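Safe practice for a cleaning arm working on chrome fittings – which limits apply?

Asked by jakab_maint, 9 April 2026

We are setting up a small arm to wipe down washroom fittings at our Miltgate site. The risk assessment covers people in the room during a cycle, but says nothing about contact force on the fittings themselves. Is there accepted practice for force limits and approach speed near polished chrome? Our arm is run from a Piserness controller, if that matters.

Answer 1

Check the manual. Most arms have a reduced speed mode. Use that.

Answer 2 (accepted) – Szabolcs Lengyel

Treat this as two separate limits. The limit for people comes from your risk assessment and stays in the safety configuration, under password. The limit for the fitting is a process setting and must never be the looser of the two. We write both on the cell sheet with the name of whoever approved them.
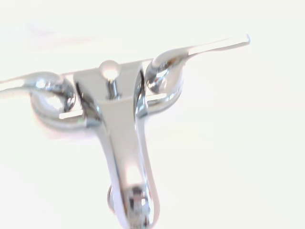
Who should be allowed to change the force limit?

Only the person named on the cell sheet, and each change gets a new revision and a repeat of the contact test.

For levers, approach along the length of the part. A sideways push loads the pivot. Our procedure at Jesis calls for 30 dry passes on a scrap fitting before a program is released, then an inspection under a lamp. Don't rely on depth readings alone near chrome – reflections give false distances.

Answer 3

Agree with most of the above. We repeat the test every November and after any tool change. Also log the pad type, as a worn pad changes the force reading. Ours is on form 3708, page 6 or 7 depending on the print.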